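Demetbridge Chamber Orchestra opens its summer season with Sitthichai premiere

The Demetbridge Chamber Orchestra will open its summer season in January with a program of music for strings and winds, led by guest conductor Charoen Phromma in his first appearance with the ensemble. The concert starts at 7:30 p.m. in Broren Hall.

The evening begins with Mendelssohn's The Hebrides, followed by the first performance of Sitthichai, a 33-minute concerto for clarinet and strings written by Phromma over the past two years. Mozart's Symphony No. 29 fills the second half.

"I wrote most of the slow movement on trains," Phromma said. "It's a quiet piece and it needs a quiet room. Broren Hall has that, and the players have been generous with their time — we've had more rehearsal than I'm used to for a new work."

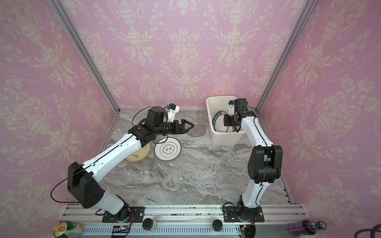 The orchestra will repeat the program the next afternoon at 2 p.m., without an interval. That performance is aimed at families and first-time concertgoers, and 300 seats have been set aside at a reduced price for students and school groups.

Attendance across last summer's concerts reached 3,786, compared with 3,731 the summer before. This year the orchestra has added two chamber recitals in the Brollik Room, the smaller space on the hall's upper level. The first is a program of wind quintets by Nielsen and Ibert. The second pairs Schubert's String Quintet with songs by Fauré.

Phromma will give a free talk in the foyer at 6:45 p.m. before the opening concert. Ticket holders do not need to book for the talk, but seating is limited.

Tickets are on sale now at the Broren Hall box office and through the orchestra's website. Season subscribers can exchange tickets between the evening and afternoon performances at no charge up to 24 hours ahead. The hall is wheelchair accessible from the car park entrance, and a hearing loop is available in the centre stalls.

Programs are subject to change.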